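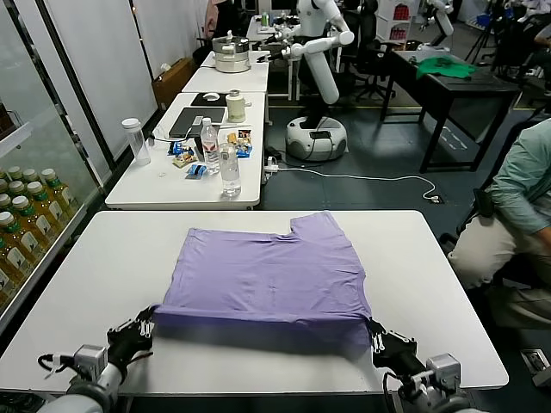 Figure 2. Two-arm station with a T-shirt held at the near corners.

Section 2: Planning and Budgeting for a Folding Station

Read this section before you sign a purchase order. It covers the Wivasel two-arm station sold through Brerkon and applies to table-mounted arms only. Mobile bases are covered in Section 6.

2.1 Before you ask for a quote

1. Measure the room, including the door it all has to come through. Allow 80 cm of clear floor on the operator side of the table for a chair.
2. Decide what the station will handle in its first year. A station bought for T-shirts can be moved to towels later, but heavy coats need the larger gripper and a different quote.
3. Mark the power outlets on your floor plan. Floor outlets are fine.
4. Write down who will run the station and for how many hours a week. Training is charged per person.

Note: Choose a plain table in a colour that contrasts with your garments. White suits most stock. If you fold mainly white linen, order the dark top.

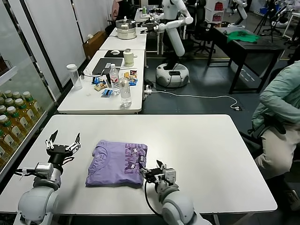

Figure 3. Folded shirt on the table, both grippers open.

2.2 What to put in the budget

The quoted price covers two arms, two grippers, the controller and one set of cables. It does not cover the following, so enter them as separate lines:

Table and fixing kit: $2,000
Spare finger pads, per set: $70
Cable covers and floor tape: $200
Freight and unpacking: by quote from the Drosisville depot

Finger pads wear. Order two sets with the station and replace both sides together, even if one side still looks good. Cables are the next thing to go, usually where they loop at the wrist -- leave that loop slack when you fit them.

Caution: Do not run a station and a heating appliance from the same power strip. If the room has a cooker, a kettle or a drinks fridge, have an electrician check the circuits and put the cost in the budget now.
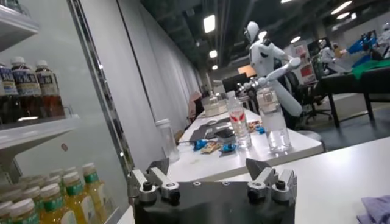 2.3 Sharing a room

Many buyers put their first station in a room that already has other work going on. This saves rent but takes some planning.

1. Draw the full reach of each arm on the floor plan, then keep walkways outside it.
2. Keep drinks and laptops off the working table. A second table nearby is the right place for them.
3. Tape or cover any cable that crosses the floor.
4. If another robot works in the same room, agree on who may start it and who may stop it, and post both names on the wall.

2.4 Time allowance

Set-up time is the item most often left out of a plan. Allow two days for fixing and levelling, then one week of supervised work before you count any output.

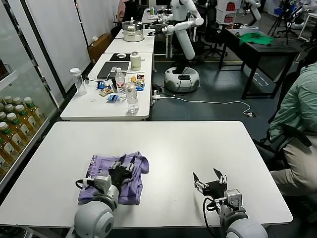 Plan for an operator to stay beside the table through that first week. Garments that start in a heap take longer than garments laid flat, so if your stock arrives in bins, get your time estimate from a trial using bins. Brerkon will run a trial on your own stock at no charge if you send it to the depot, labelled for Nuria Gebremichael.

Caution: Keep hands off the table while either arm is powered, including when a gripper is open and still.

Prices in this section were checked on 26 May 2018 and do not include tax. For the Văduva controller upgrade, see Section 3.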